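I have been washing dishes by hand for most of my adult life, and for a good part of that time I thought of it as a kind of penalty. You had the nice dinner, now you pay for it. My mother washed and I dried, and we both wanted to be somewhere else, her in front of the television and me up a tree. So I want to say right at the start that I came slowly to the opinion I'm about to defend, which is that the evening dishes are worth keeping, and that a household that gives them up entirely has given up more than a chore.

I know how that sounds. I know there are people reading this with three kids and two jobs who would cheerfully throw a plate at me, and I'd deserve at least a saucer. Please hear me out anyway! I'm not asking anybody to unplug anything. I'm asking whether we might think a little longer before we decide that every small job done with the hands is a leak to be plugged.

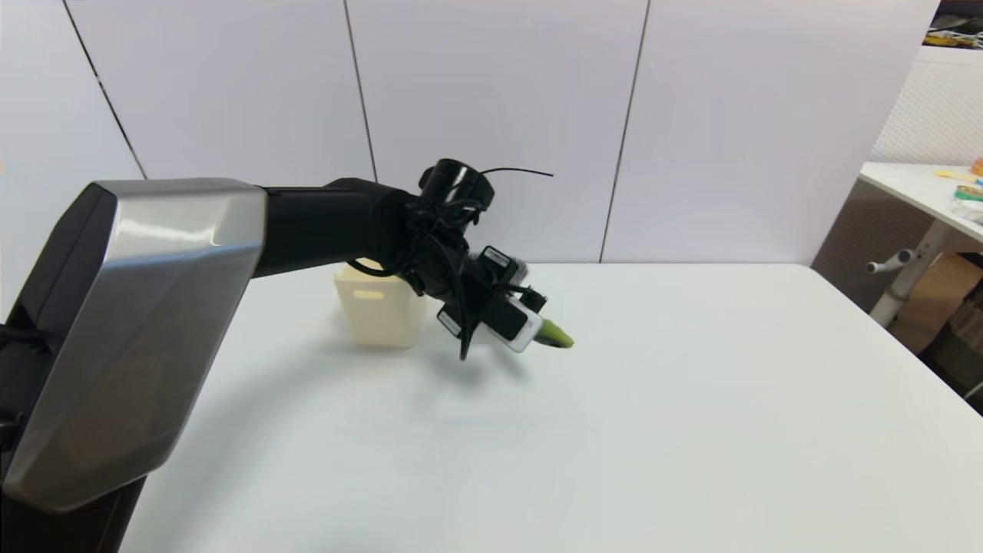

## The apartment on Civano Street

When my wife and I moved into our apartment on Civano Street, the kitchen came with a dishwasher, an old Fledaren with a dial that you had to lean on, and it ran every night after supper like a freight train going by in the next room. We loved it. We would scrape, load, lean on the dial, and scatter. She went to her books and I went to my desk, and by the time we saw each other again it was bedtime and we were too tired to say much besides good night.

Then one November it quit. The landlord was a decent man but a slow one, and the part had to be ordered, and then it was the wrong part, and for 57 days we stood at the sink together. I can give you that number because my wife wrote it on the calendar, a little tick each evening, out of pure indignation. I grumbled through the first week or so. Somewhere in the second week she told me, with her back half turned and her arms in the suds, that she was thinking of leaving her job and going back to school. She had been thinking about it for months. I asked her why she hadn't mentioned it, and she said there hadn't really been a time.

There hadn't really been a time! We lived in four rooms. We ate at the same table every night. But she was right, and I've turned that sentence over in my head for years. A conversation like that one doesn't come when you call it. You can't very well sit a person down after dinner, fold your hands, and say, now tell me the large thing. It comes up sideways, when both of you are looking at something else and your hands are busy, and when there's enough of the job left that neither of you can politely leave.

## What we mean by saving time

The word people always use is "save," and I think it's a funny word for it. When I save money I can go and look at it, such as it is. When I save thirty minutes I have never once been able to find them later. I expect they went to my phone. I've asked friends about this and they mostly laugh and admit the same, though my friend Danilo Manalo says his go to the crossword and he won't hear a word against it, and I suppose that's fair. Danilo also irons his dish towels, so he may have more time than the rest of us to begin with.

I don't want to be romantic about labor. My grandmother boiled her laundry in a copper pot in the yard, and if you had offered her a machine and told her she'd miss the fellowship of the copper pot, she would have had some words for you in two languages. There is work that wears a person down to nothing, and whoever invented the thing that ended it ought to have a statue. I would put the washing machine at the top of that list, and I'd put the water heater next to it. A heavy job, done alone, every day until your back gives out, has very little to teach anybody.

The dishes after supper for two or four people are a different size of thing altogether. They take a song or two on the radio. They're warm, which counts for a good deal in winter. You can do them badly and the world goes on. A child of six can do some of it and be proud, and a guest who doesn't know what to do with himself can pick up a towel and be instantly at home. I have had people in my kitchen who were stiff as boards all through the soup and who told me their whole lives over the rinsing.
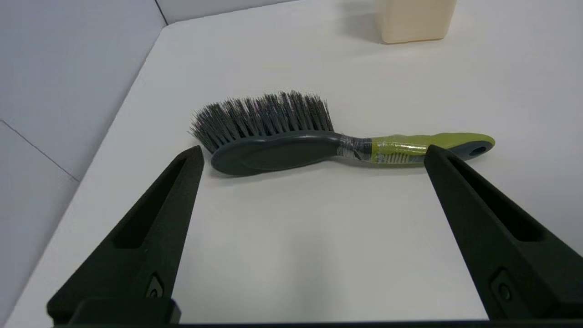

The other thing I'd say for hand washing is that it makes you choose your tools, and choosing them makes you fond of them. I've never felt any affection for a detergent pod. But I could talk your ear off about brushes, and have, at parties. I'm partial to the sort with a rounded, paddle-shaped head and a neck that narrows before the handle, dark gray if I can get it, and I don't mind at all when the bristles splay out every which way and the top goes ragged. A brush that looks like that is the one my hand goes to. My wife holds that a ragged brush should be thrown out the minute it goes ragged, and buys a tidy one with a Stalon label on it, and hangs it on the hook in front of mine. We've been having this disagreement for 13 years and I hope we have it for a good many more.

You'll notice that this is a very small thing to disagree about. That's what I like about it. A marriage, or any house with more than one person in it, needs some small things to disagree about, so that everybody stays in practice. We've had large things too, and when they came we already knew how the other one sounded when cross, and how long it usually lasted, and what sort of joke would end it. I learned most of that with a towel over my shoulder.

## The objection from the water bill

Somebody always writes to me about water. I'll get ahead of it this time. A full machine can use less water than a person with the tap running, and I've no quarrel with that. I fill one side of the sink and keep the tap off, and I turn it on for rinsing, and I try to be quick. If you live somewhere dry and your machine is a good one, use it with my blessing and then go dry the pots together, since the pots never come out dry anyhow. It was never the water I cared about. I cared that two people were in the room.
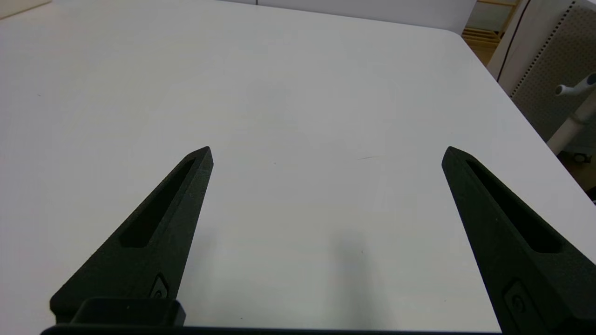 Because the same habit can be kept alive with almost anything, if the job is short and shared and comes around often. Folding sheets is wonderful for it, and you really can't do it well alone. Shelling peas used to be, for my aunts, and I think half the marriages in that family were arranged over a colander. Our downstairs neighbors walk their old dog, Lü, around the block every night after supper, and he is so slow that they've solved most of their problems by the second corner. They've been urged to get a fenced yard. I told them they'd be sorry.

What worries me is how easily these things go, one by one, each for a sensible reason. You never sit down and decide to stop talking in the evenings. You get a better appliance, and then supper gets a bit later, and then someone takes a plate to the desk because there's a deadline, and the deadline passes and the plate keeps going to the desk. I've seen it happen in houses full of people who love each other very much. I've seen it happen in mine, twice.

We did get the dishwasher back, by the way. The right part came and the landlord put it in himself, lying on the kitchen floor with a flashlight in his teeth, and we thanked him and gave him coffee. We use it when we have a crowd. The rest of the time it holds the baking pans, and it's very good at that, and after supper my wife fills the sink and I look for a dry towel. She finished school, too. She told me she'd gotten in while I was working on a scorched rice pot, and I got suds all down the back of her good sweater.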